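June, the third week in Jenwood

Woke before five again. The generator behind the compound cuts out at that hour and the quiet does what the noise can't. I lay there going over the coordination meeting and trying to decide whether I had been rude or only accurate.

The morning item was the registration figures. Omix, which holds the contract for the beneficiary database, reports 2084 households on the list for the Sibiya settlement. The district office has 1334. Both lists are supposed to come from the same door-to-door exercise in April. I asked which one we would be using to order shelter kits and was told the figures were "being harmonized." I asked who was harmonizing them. A long look passed between the database people and the donor's people, and then we moved on to the logo question, which took half an hour.

I don't think anyone is stealing. I want to write that down, as I know how my notes read when I go back to them later. I think one list counts a family that sleeps in two shelters as two households and the other counts them as one, and that there are families on neither list who came over the ridge after the enumerators had gone home. But 750 households is a lot of families to lose to a definition. And the bigger number is the one in the appeal, naturally. It always is.

Walked the west side of Sibiya after lunch with the protection team. The water point has been moved again. It was moved in May so that women wouldn't have to pass the checkpoint, and has now been moved back because the truck can't make the turn. The women we spoke to said they had been told about the first move and not about the second. One of them asked me what my job was. I said I helped the agencies work together. She translated this for her neighbors, at greater length than I had said it, and they all laughed for some time.

Fair enough. I've had twelve years to come up with a better answer.

Things I have been promised, and what I think of them. I keep this list in the back of the notebook every posting and copy it in here when it gets long enough.

1. The road. Britier says the culvert will be done before the rains. Britier said so in March also, when there was one digger on site, and there is still one digger on site. The engineer is a decent man and I believe he believes it. I am planning for trucks to stop at the bridge and for the last stretch to be done by hand and donkey, and I've told the food people to do the same. They said the plan assumes the road. I said I knew that.

2. The visit. Headquarters is sending a delegation of eight for a day and a half. They want "unscripted interaction with the community" and have sent a script. It includes a women's circle under a tree. There is a tree. It belongs to the tea seller and he will want paying, and I can't think of a budget line for it.

3. The innovation money. Four pages arrived on Omix letterhead about automation in humanitarian supply, to be discussed at the next meeting. I read them twice. They contain the word "dignity" five times and don't once mention diesel. I'd give the whole window to anybody who could get two spare fuel pumps through customs. 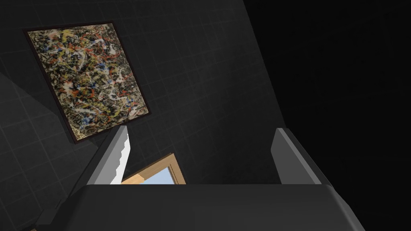 4. The joint needs assessment. Everyone has agreed to share data, in principle. I have been at this long enough to hear "in principle" the way other people hear a door shutting. Three agencies have already run their own surveys, with three sets of questions, in the same rows of tents. A man showed us his wall, where each team had chalked its own code. He wanted to know which code was the one that brought the roof. I told him I would find out, and I meant it, and I have no idea how.

5. The ceasefire along the river. I put it last on purpose. Both sides signed the access letter, and both sides have a copy with a different map attached. Our convoy of yesterday got through with a two-hour wait and a carton of cigarettes that nobody will put in a report. People in the capital are calling this a breakthrough. I'd call it one convoy. If there are three more like it I will start to be pleased.

Later, after nine.

Got the shelter people to agree, over bad coffee, to order 400 kits now against whichever list and argue about the rest once the first lot is standing. It's a small thing and it will be described as an interim measure pending harmonization. I typed that phrase myself. It slid right past the donor's man, who would have fought "let's start" for a week.

I was asked again to stay on until December. I said I'd think about it. I don't like how the question was put, as though the place would fold up without me, since I heard the same speech given to my predecessor, and they replaced her in nine days.

Must remember: the tea seller, before the visit and not during it. Ask the district clerk how he counted the second wives. Write to the customs office again about the pumps and copy in everyone. Find out about the chalk.

Laundry still hasn't come back.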